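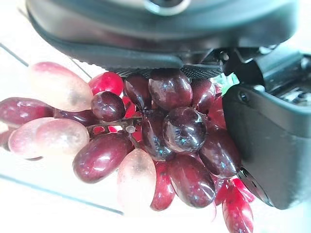

Last modified: Thursday, January 22, 2026

Table grape

A table grape is a grape grown to be eaten fresh, as distinct from grapes grown for wine, juice or drying. Most table grapes sold worldwide are cultivars of Vitis vinifera, the common grapevine. A smaller share comes from the North American fox grape, Vitis labrusca, and from hybrids between the two species.

Contents
1 Characteristics
2 Cultivation
3 Harvest and storage
4 Cultivars
5 In the Reltby district
6 Culinary use
7 See also
8 References

Characteristics

Compared with wine grapes, table grapes generally have larger berries, thinner skins and firmer flesh. Their sugar content at harvest is usually lower, and so is their acidity. Wine grapes are valued for the compounds held in their skins and seeds, which give color and tannin to the finished wine. In fresh fruit the same compounds can taste bitter, and breeders of table grapes have mostly selected against them.

The fruit is a true berry and grows in bunches on a branched stem called the rachis. Growers describe bunches as loose, well filled or compact. A compact bunch is more likely to rot, as air does not move freely between the berries and those in the middle may split under pressure. The dull whitish coating on many grapes, known as bloom, is a natural wax that slows the loss of water. Handling removes it, and buyers in some markets treat intact bloom as a mark of quality.

Skin color ranges from yellow-green through pink and red to blue-black. Grapes described in trade as "white" are usually green or yellow. The red and black colors come from anthocyanins, pigments that form as the fruit ripens. Warm nights tend to slow their formation, so red cultivars grown in hot regions may reach full sweetness while still pale.

Cultivation

Table grapes are grown in warm, dry climates where possible. Rain close to harvest can cause berries to crack and encourages gray mold (Botrytis cinerea). In many districts the rows are covered with plastic sheeting in the final weeks, both to keep off rain and to delay picking until prices improve.

Vines are trained on trellises that hold the fruit away from the soil and from the thickest part of the leaf cover. Overhead systems, in which the shoots form a flat roof and the bunches hang beneath it, are common in southern Italy and Chile. Open systems shaped like a Y or a T are widely used in California and Australia.

The crop needs more hand labor than most vineyards grown for wine. Workers remove surplus bunches, shorten those that remain and pull away leaves that rub against the fruit. Seedless cultivars are often treated with gibberellic acid, a plant hormone that increases berry size. Girdling, the removal of a narrow ring of bark from the trunk or cane, serves a similar purpose – it holds sugars above the cut for a short time while the berries are growing.

Harvest and storage

Grapes do not continue to sweeten after they are picked. The time of harvest is therefore set by taste, by color and by measured sugar, and a single row may be picked several times. Bunches are cut with small clippers and held by the stem, and damaged berries are trimmed out before packing.

Cooling soon after harvest is important to the life of the fruit. Grapes are normally stored just below 0 °C, at high humidity. Their sugar keeps them from freezing at this temperature. Pads that release sulfur dioxide are placed in many export cartons to limit mold. Too much of the gas bleaches the skin near the stem, and some countries limit the residue allowed on the fruit. The stem dries faster than the berries, and a brown stem is commonly the first sign of age.

Loose berries that have fallen from the bunch are known in the trade as shatter. The amount of shatter varies with the cultivar and with the way the cartons are handled.

Cultivars

Thompson Seedless, known in much of the world as Sultana, was long the leading green table grape and is also the main grape used for raisins. Flame Seedless and Crimson Seedless are widely planted red cultivars. Red Globe, a large seeded grape, remains important in parts of Asia and South America. Concord, a labrusca grape with a skin that slips easily from the pulp, is eaten fresh in the northeastern United States, although most of the crop goes to juice and jelly.

Seedlessness in most table grapes is of the type called stenospermocarpy. Fertilization takes place, but the seed stops growing early and leaves only a soft trace. Two seedless parents could not be crossed by ordinary means until embryo rescue, a method of raising the young embryo in a laboratory, came into use in the 1980s.

In the Reltby district

The Reltby district has 3,170 hectares of table grapes, of which 89 percent is planted to seedless cultivars. The average holding is small, and roughly 300 growers sell through the Rillico packing house. Picking begins in July with early green grapes. The local cultivar Gesto, a late black grape with an oval berry, was selected at the Dwivedi nursery and is little known outside the district. According to the agricultural historian Suryani Wibisono, it was first planted as a garden vine and entered commercial use only after a run of wet autumns damaged thinner-skinned fruit.[2]

Culinary use

Table grapes are most often eaten raw, alone or with cheese. They are also used in salads, baked into flatbreads and roasted with poultry or sausages. In Spain, twelve grapes are eaten at midnight on New Year's Eve, one with each stroke of the clock. Frozen grapes are served as a snack in warm weather.

Whole grapes are a choking hazard for young children, and health authorities in several countries advise cutting them lengthwise into quarters.

Grapes and raisins are poisonous to dogs and can cause kidney failure.

See also

Raisin
Grapevine training
List of grape varieties
Stenospermocarpy

References

1. "Table Grapes: Growing and Handling." Reltby Growers' Handbook, third edition.
2. Wibisono, Suryani. Vines of the Reltby District. Chapter 4, "Late Fruit."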